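Up before six again, the on-call phone buzzing its way across the nightstand. July is supposed to be quiet! I lay there a minute hoping it was a wrong number, and of course it was Murray Caron, wanting to know if I'd seen the bill from Orness.

I had not seen the bill from Orness. I have now. We've been renting server space from them for two years, and every month it creeps up a little and we all grumble and pay it. This month it was $3165 over, nearly all of it storage for backups we thought had been deleted in the spring. There were 206 of them sitting there, some from a test site I don't even remember building (Murray says I built it, and the name on it is mine, so fine).

Spent the whole morning clearing those out. You can only pick so many at a time on their page, and then it logs you out and you start over. Ate a bagel over the keyboard and regretted it.

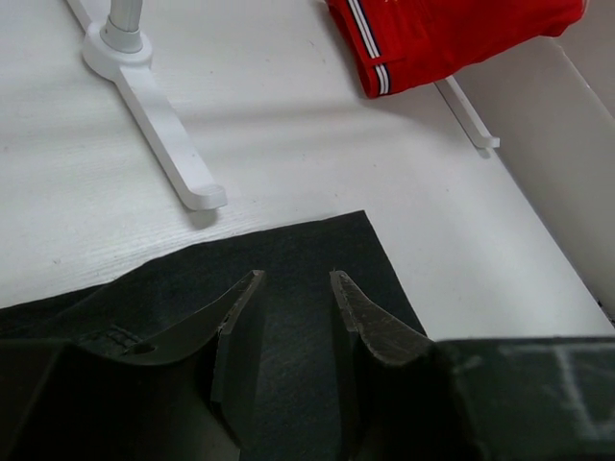 Page last changed: July, 11:42 pm

After lunch we had the call about moving to Urberg. Noémie Kennedy is all for it – she used them at McKinnon and says the support people pick up the phone, which I'd pay extra for at this point. Murray wants to stay put and haggle. I went in on Noémie's side and came out not so sure, mostly on account of the database. Moving the web part is a weekend. Moving the database is me not sleeping for a week, and I did that once already when we left Skarkari.

Their sales guy offered us a $1000 credit if we sign before the end of the month. Murray perked right up at that, the traitor. I asked what it costs to get our data back out if we hate it and he said he'd "circle back." Wrote that down and underlined it.

So we're doing a trial. Just the image store and the nightly reports, nothing customers would notice if it fell over. I get to write the plan, lucky me, and I've got as far as the title and a list of passwords I need to ask for.

Phone's charged and the ringer is turned up. Still have to call Mom back, and the laundry has been in the washer since yesterday – going to have to run it again.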